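Farkitz Sculpture Workshop
Studio Notes: Care and Storage of Metal and Mixed-Media Work

Updated 30/07/2019

The following guidance is provided to members and to collectors who keep small sculpture at home. It was prepared by Rogelio Cabanatuan and reviewed by Dexter Salazar of the Panganiban studio.

Handling
Remove rings, watches and belt buckles before lifting a piece. Wear clean cotton or nitrile gloves when touching bare steel, brass or copper. Fingerprints left on unsealed metal may etch the surface within days. Lift from the base, never from a projecting part, and clear the path to the new location in advance.

Dusting
Use a soft, dry brush reserved for this purpose. Work from the top down. Feather dusters should be avoided, as broken quills scratch patinated surfaces. Commercial metal polish must not be applied to any work with a deliberate finish.

Waxing
Bronze kept indoors may be waxed once a year, preferably in April, before the humid months. Apply a thin coat of clear paste wax with a lint-free cloth, allow it to haze, and buff lightly. Two thin coats are better than one heavy coat. 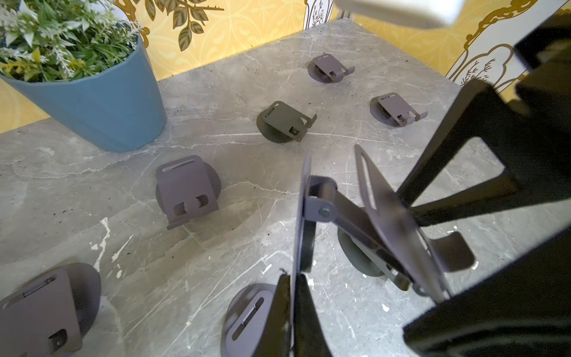 Sheet-metal brackets on a marble tabletop.

Mounting hardware
Keep fittings with the work they belong to, in a labeled bag. Place felt between metal and stone wherever the two meet. Screws should be tightened by hand; excess force may crack a plaster or resin base.

Storage
Maintain relative humidity below 55 percent and a temperature near 70 degrees Fahrenheit. Wrap each piece in acid-free tissue before boxing. Newspaper is not suitable, as the ink transfers. Boxes should stand at least 2 inches off a concrete floor.

Insurance and records
Works valued above $3,000 should be photographed from all sides and listed separately on the household policy. Record the artist, title, date, materials and any repairs.

Questions concerning repairs may be directed to Nestor Lumbao at the workshop office.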